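Subject: [robot-club] Re: Gripper practice, new fingers and the small pieces

Hello all,

first the view from the wrist camera, then my answers to the mails of this week.

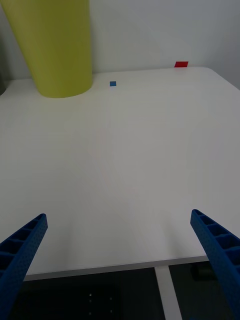 Nhung Đoàn wrote:
> I read the rules for the Kavanagh round again. The small pieces give
> 3 points each and the big cylinder only one. So why do we still train
> mostly with the cylinder? My group would like to have the flat pieces
> for the whole evening. Also, is it allowed to change the fingers
> between two runs?

Nhung, you are right about the points. We started with the cylinder so that everybody in the class could learn the approach and the closing, and I think most groups know this part now. From Saturday each group can choose its own pieces. Please write in the log which ones you took.

Changing the fingers is allowed, but the clock does not stop. Phúc Bạch needed some 100 seconds for it last time, and a run is only five minutes, so I would not plan with it.

About the flat pieces: the blue fingers have rounded tips, and I am afraid they will slide over a thin tile. Huệ Lý has drawn a version with a straight edge at the tip – the file is in the Plemora folder, number 881. If somebody can print two of them before Saturday, please tell me which printer you use, I will bring the screws.

One more request for the programmers. Keep the closing speed at 30 percent until we have compared both tips. Last month two groups used different values and we could not use their results together.

I will be in the room from 4 p.m.

Best regards,
Tuấn Tăng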